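Home | About | Bench Notes | Old Stuff | Contact

What a gripper budget really looks like (ours, anyway)

So a few of you wrote in after my last post asking what all this costs, and I promised numbers, and then I spent most of May avoiding it. I've got coffee and the spreadsheet open now, so let's go.

Quick catch-up if you're new. I run the bench side of a small outfit called Plaleck. We take in retired office desktops, pull out everything worth pulling out, and sell on the parts. Hard drives are the big one. Every tower that comes through has to give up its drive before anything else happens to it, and for years that has been a person with their sleeves rolled up and a box of screwdrivers. Last winter we decided to find out if a robot arm could take over the drive part of the job, and I got handed the planning, mainly on account of having once made a decent budget for the forklift.

The arm itself was the easy bit! We already had one on a lease that covers the controller, and the lease people are lovely. What I had to buy was everything past the wrist. I didn't know this going in, but that's where a shopping list goes to get long: gripper, fingers, a little camera, cables for the camera, a mount for the camera, the fixture that holds the tower still, and a drawer of screws that are never the length you need.

I got three quotes. Hirkilel came in at 1,943 for a gripper with the mounting plate included, and they answered my emails the same afternoon. Sukprasert wanted over 2,000 and the plate was extra, but theirs had a nicer warranty and spare fingers in stock. The third one I'm not going to name since they sent me a brochure and then silence. (If you're reading this, hi, I still have the brochure.)

We went with Hirkilel. I'd love to tell you there was a big scoring matrix, and there was, I made one, it had colors. But it came down to the plate, the quick replies and the fact that I could get two sets of linkage parts for what the other place charged for one. Please, please price your spare parts before you sign anything. The quote is for the thing on the day it arrives. I put 500 in the plan for spares and wear, and my first draft had zero on that line. Zero! I was so proud of that draft.

Then there's the stuff I can't put a clean figure on, which is people time. Someone has to stand at the bench with the arm while we're working a job out. I had that down as "a few hours a week" and it should have been its own row with its own total. If you're the one planning this, write down who is standing there and what they are not doing while they stand there. That second part is the expensive one. We've got orders going out the door the whole time, and every hour on the arm is an hour off those.

Computer cases are also a terrible place to send a robot, from a budget point of view. Every maker hides the drive somewhere different. Some use screws, some use rails, some use a plastic caddy you're supposed to squeeze. My original plan said we'd cover all of them. My second plan said we'd cover the caddy kind only, and my second plan is the one that got approved. It cut the fixture cost way down too, and I stopped having to explain to anyone why I needed four kinds of screwdriver bit with a motor on the end.

So the job as it stands is one family of towers with the squeeze caddies, in batches of 25, side panel off by hand and everything else up for grabs. Getting the fingers in by the caddy's grip points is the part I've been losing sleep over. There's cable everywhere in there, and the gripper linkages are wider than you'd like once you see them next to a motherboard.

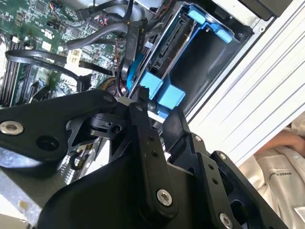
Rasix left a comment on the last post saying I should have rented the gripper for a quarter before buying, and that anyone planning a first cell should treat the purchase as the second step. I've been chewing on it ever since. We did ask about renting! Hirkilel doesn't do it, and Sukprasert does, but only with a service visit bolted on that ate up most of the savings. For a bigger shop I think Rasix is right, though, and if I were doing the forklift over again I'd rent that first too.

Next on the list is a second set of fingers, narrower at the tips, and I'm holding off until the new budget opens. I'm also asking for a proper bench light, which sounds tiny, but I've watched three different people hold up a phone flashlight and I'd like to have my phone back. And a chair. The row says "seating, bench" and I'm hoping it slides right past.

If you've bought fingers from anyone who'll cut them to a drawing for sensible money, leave me a note. Same if you've found a way to budget for cable clips, because ours vanish at a rate I can't explain to accounting. The spreadsheet template is going up once I've taken my grumbling out of the comments column.

Print this post | E-mail this to a friend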